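Corna Housing Association
Thread on changes to bulky waste and shared storage
21/01/2025

1/ Corna Housing Association is changing the way large household items are collected from its buildings. The posts below set out what is changing, what stays the same and what residents are asked to do. Please read to the end before contacting the office.

2/ The changes apply to all homes in Timine Court and Meireles Gardens. Kodov House has its own contract and is not affected. Leaseholders are included on the same terms as tenants.

3/ In November we wrote to 2373 households to ask how they dispose of furniture, mattresses and kitchen appliances. We received 1548 replies. We are grateful to everyone who answered, including those who wrote at length on the back of the form.

4/ The most common complaint concerned items left on landings and beside the bin stores. The second was the length of the wait between booking and collection. Both points have shaped the new arrangements. 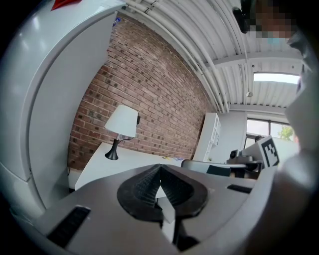 5/ Fridges, freezers and washing machines will have their own booking line on the form. They are taken to a different site from other bulky waste and travel on a separate vehicle. Please do not add them to a furniture booking, as the crew will have to leave them behind.

6/ Fridges and freezers must be emptied and switched off the day before collection. Doors should be taped shut. Residents who cannot move an appliance to the ground floor may ask for help when they book – there is no charge for this.

7/ Each household may book two free collections a year, with up to four items in each. Unused collections do not carry over. Further collections can be booked at the standard rate, shown on the form before you confirm.

8/ Landings, stairwells and lobbies must be kept clear at all times. This rule is already in the tenancy agreement and has not changed. Items found in these areas will be given a dated notice and removed after 31 days. Anything blocking an exit will be removed at once.

9/ Several residents asked whether pushchairs and mobility scooters are covered by this rule. Pushchairs may be kept in the ground-floor recess at Timine Court. Scooters need a permit, which is free, and must be charged only at the marked points.
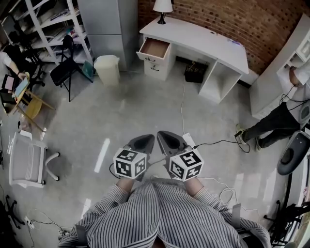
Photo: Corna Housing Association

10/ The shared storage rooms at Meireles Gardens will be reorganised over the spring. There are 47 lockers, several of which have no name recorded against them. Holders will receive a letter asking them to confirm that they still need the space.

11/ If no reply is received after two letters, the locker will be opened by two members of staff and a list made of what is inside. The contents will be held in safe keeping for three months. They will then be given to a reuse charity or disposed of.

12/ Items in good condition need not be thrown away. The booking form now includes a reuse option for beds, tables, chairs and wardrobes. Sofas and armchairs can be accepted only if the fire safety label is still attached.

13/ Bookings can be made through the residents' portal, by telephone or at the estate office. Paper forms are available in large print and in other languages on request. Bookings made under the old system will be honoured on the date given.

14/ Questions about these arrangements may be left as a reply to this thread. Please do not post your address or tenancy number in public – send these by direct message. Replies are read during office hours.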